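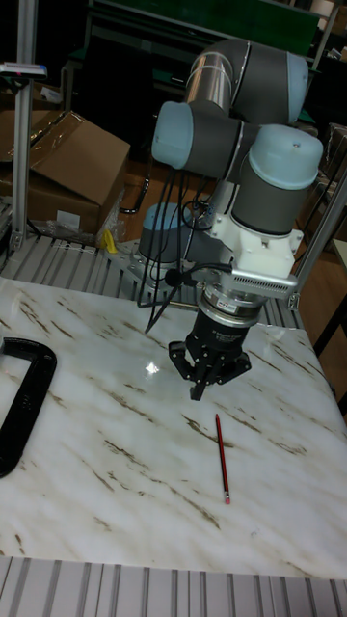
Figure 1. The workcell used in the project, with the gripper above the tabletop and a pencil as the test object.

Applying collaborative robot safety guidance to a small teaching cell

Signe Nygård and Savvas Balaskas
Project report, second semester

1. Purpose

The project was to take a bench-mounted collaborative arm that was already in use for pick-and-place exercises and bring its documentation and working rules up to the level expected by the published standards. No new hardware was to be bought. The arm, the gripper and the bench were to be treated as given, and any change had to be one that a student group could carry out and the next group could check.

The main references were ISO 12100 for the method of risk assessment, ISO 10218 parts 1 and 2 for the robot and its integration, and ISO/TS 15066 for contact between people and collaborative robots. We also read the cell rules of Brultow, a small integrator that lent us its blank assessment forms.

2. Scope and limits

The assessment covers the arm, the end effector, the workpiece, the tabletop and the area an operator can reach from the front of the bench. It covers normal running, teaching by hand guiding, changing a workpiece and clearing a fault. It leaves out electrical work inside the controller and transport of the arm.

A point that caused some confusion early on is that a robot arm sold as collaborative does not make an application collaborative. The arm is one part of a system. A rounded arm holding a sharpened object is assessed with the sharpened object in its fingers. Our first draft assessed the arm alone and was returned by our supervisor for that reason.

3. Method

We listed the tasks, then the hazards in each task, then scored severity, exposure and the chance of avoiding harm. The scoring was done separately by each author and compared on a Friday afternoon. Where the scores differed, the higher was kept unless both of us could point to a written reason for the lower.

The first list held 19 hazards. Several were the same hazard under different task names, and these were merged only after scoring, so that a hazard met often in teaching was not hidden behind one met rarely in running.

The cell log, kept by the Litgate software on the control computer, was used for exposure. It held 3,616 completed cycles for the period we looked at, of which 1,123 had been run with an operator logged in at the bench. The log does not record where the operator stood. We therefore treated every logged-in cycle as one with a person in reach.

4. Findings

4.1 Trapping between fingers and tabletop

This hazard scored highest. The gripper works pointing down at a hard surface and has to come close to it to pick up a thin object. A hand resting on the table can be trapped against it, and contact of this kind is treated more strictly than a free impact, as the hand cannot move away. The existing program approached the table at the same speed it used for travel.

4.2 The workpiece

A pencil is a convenient test object: cheap, light and hard to grasp well. It also has a point. Held by the wrong end it puts a small contact area in front of a moving arm, and the pressure limits in ISO/TS 15066 are not meant for pointed or sharp edges. The exercise sheet gave no rule for which way the pencil should lie or be held.

4.3 Cables

Cables that hang in loops from the joints need slack for the full range of movement, but slack can catch on a clamp, a post or a sleeve. The earlier documents had no entry for cable routing at all.

4.4 Loose items near the cell

Packaging and small parts tend to gather behind and beside a bench. None of the previous groups had written down where the working area ended, so there was no line to keep clear.

4.5 Clamps

Clamps used at the table edge were not part of any check. A clamp is both a fixing and an obstacle, and should appear under both headings.

5. Rules adopted

The rules below are now in the cell folder and are to be read before the arm is powered.

Travel speed is dropped to the reduced setting before the gripper enters the zone above the table. The height of the zone is set in the program, and is not changed during a session.

Hands stay off the tabletop while the arm is enabled, except during hand guiding with the enabling device held.

Pointed workpieces are gripped along the shaft. They are not carried point first towards the operator side. Blunt dowels are used for all new programs.

Cables are checked by moving each joint slowly through its programmed range, one person at the enabling device and one watching.

Clamps are checked for tightness at the start of a session and entered in the program notes with their position.

Nothing is stored inside the marked limit – this includes boxes, bags, tape and tools.

Any change of gripper, finger or workpiece reopens the assessment. The form has a box for this and must be signed by 2 people.

6. Open points

We had no force and pressure measuring device, so the limits for trapping have not been verified by test. Until they are, the cell should be run as if the limits are not met, with hands clear of the zone at all times. A measurement has been requested from Brultow for March.

The log should record whether the enabling device was held. Litgate allows an extra input, but the wiring was outside our scope.

The folder is kept with the Litgate manual at the control computer. Changes to the rules go on the sheet at the front, with initials.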